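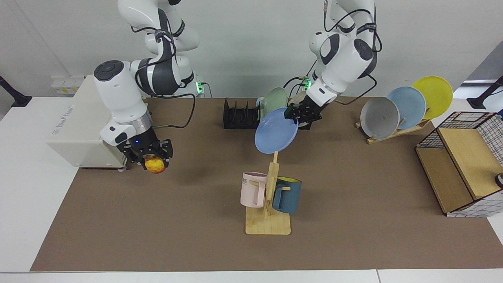
Gripper Comparison, Table Station: Gallery

The Itura manipulation laboratory operates a two-arm table station on which grippers, cameras and controllers are tried out before they are accepted for longer projects. The gallery on this page belongs to the parallel-jaw part of the spring comparison, which ran through March under the direction of Prasert Suwannarat. The opening picture shows both arms at work with parallel-jaw grippers. The notes that follow are arranged by object and are intended for partner groups considering similar equipment.

Fruit, right arm
A round red-and-yellow fruit held between the black fingers of the gripper, just above the mat. Round objects touch flat fingers over a small area, and the comparison therefore records both the closing force and any marks left on the skin. Each gripper was given 40 attempts with fruit. Trials in which the fruit rolled away before the fingers closed were recorded separately from trials in which it was dropped.

Plate, left arm
The light blue plate is gripped by its rim and tilted almost on edge in front of the black dish rack. Plates are the most demanding objects in the set. A rim grip places most of the weight to one side of the fingers, and a small rotation at the wrist becomes a large movement at the far edge. The Rovo fingers and the Tesard fingers were both tested on this task, with 60 attempts each. Femke Stevens prepared the scoring sheet, which distinguishes between a plate that turned in the grip and a plate that struck a divider.

Dish rack
A pale mint-green plate stands in one of the slots. The rack was kept in the same position for both sets of fingers – its outline is stored in the controller and checked at the start of each session. Placement is scored on final position only. A plate that leans against the wrong divider counts as a failed placement, even where it remains upright.

Mug tree
Two mugs on the wooden stand, a pale pink one on the left and a dark teal-blue one with a yellow interior on the right. Hanging a mug requires the gripper to approach a short peg with the handle correctly turned, and it proved a useful test of the cameras as well as of the fingers. Ketsara Rungrueang compared two camera positions for this task and recommended the higher one, from which the handle was less often hidden by the gripper. Her notes also advise a slower approach over the last 12 millimeters.

Plate stand
Three plates lean back in a staggered row at the upper right of the mat: light grey in front, then light blue, with bright yellow at the rear. Removing the front plate is a simple operation with either set of fingers. The plates behind it are harder, as the fingers must enter a narrow gap without disturbing the neighboring rim. Siiri Saarinen has proposed that this task be scored separately in the next round, and the proposal has been accepted.

Storage basket
The basket with the wire-grid frame and wooden side panels stands at the far right edge of the table. It marks the practical limit of reach for the longer fingers, and results for this position are reported for one arm only.

Controller settings
Both sets of fingers were run with the Phetsri controller in its standard configuration. A second configuration with softer force limits was tried on Tuesday afternoons with the fruit alone. It reduced marking but lengthened the time needed to close, and 46 of the recorded trials were set aside for further study. These trials do not enter the published tables.

Access to the results
Partner groups may request the full tables, the scoring sheets and the object list from Nuanchan Rojanasak at the laboratory office. Requests should state the type of arm in use and the mounting pattern of the wrist flange. Fingers may be borrowed for short periods by prior arrangement – borrowers are asked to return the adapter plates and screws together with the fingers. Suction and three-finger grippers will be presented on a separate page when those sessions have been completed.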